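Robotics Club: Spring Term Progress on the Laundry Task
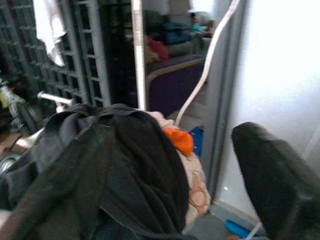
Where the arm group has got to

The arm group has spent the term on one job: picking up soft things in a lived-in home and putting them where they belong. The wrist camera view at the top of this item is typical of the working material. Black fabric fills most of the space between the two fingers, with a small orange cloth bunched against its right side and a patterned beige one hanging just below. For a person this is a few seconds of tidying. For the software it is three separate problems, and the black one is the worst.

Dark fabric gives the camera very little to work with. The folds show up only as faint grey highlights along their upper edges, and the depth estimate tends to flatten everything between them. Nuno Figueiredo has been testing a change to the exposure setting which brings the folds out at the cost of blowing out any white wall nearby. For grasp planning this is a fair trade, as we do not pick up walls. The setting is now in the shared configuration under the name "dark pile" and can be switched on from the start menu.

Control software

We moved from the old Jorus scripts to Giltach in January. The move took longer than planned, mainly on account of the calibration files, which had to be redone for each gripper. Members with their own branches should merge before the next session. Anything still calling the Jorus motion library will stop working once the bench computer is rebuilt.

The grasp loop now runs in four stages:

1. Find the nearest fabric region and its highest fold.
2. Approach with the fingers open, stopping 80 mm short.
3. Take a second picture and correct the approach.
4. Close to the force limit, lift 60 mm and check whether anything is held.

Stage 3 is new. Without it the arm was working from a picture taken too far away, and small cloths lying against larger ones were often missed altogether. Justinas Rätsep wrote the correction step and has put notes in the project folder. Please read them before changing the stopping distance – the 80 mm figure depends on the finger length, and the longer fingers need their own value.

Labelling

The training set stands at 3000 pictures, of which 200 have been set aside for testing and must not be used for anything else. Labelling is done in Modia. Two points have come up repeatedly when labels are checked.

First, each piece of cloth gets its own outline, including where it passes behind another piece. Draw only the part that shows. Do not guess at the hidden part, however obvious it looks.

Second, if it is not clear what an item is, use the label "fabric, unknown". The black pile could be a folded jacket or a soft bag, and two members labelled it differently. Either label teaches the model something we cannot back up. The sorting stage treats unknown items as a separate class and leaves them until last, so nothing is lost by being cautious.

Thin objects also need outlines, even though we never pick them up. Poles, cables and bars are marked as "avoid". A missed cable is a more serious fault than a missed sock, and the checker will send the picture back.

Gripper wear

The pads on the older pair of fingers are due for replacement. The new ones are cut from softer rubber and are slightly thicker, so the closed position has to be reset after fitting. The procedure is on the inside of the tool cupboard door. Write the new value on the sheet as well as in the file.

Next steps

The next piece of work is the strap problem. A fold lying diagonally across the top of a pile looks much the same as a strap, and the two should be grasped differently. Ng, our small test program for comparing grasp choices, can now replay stored pictures without the arm switched on, so members can work on this at home. Results should be saved with the settings used. A score without its settings cannot be repeated and will be left out of the comparison.

Sessions continue at the usual time, with the bench open from 4.30 pm.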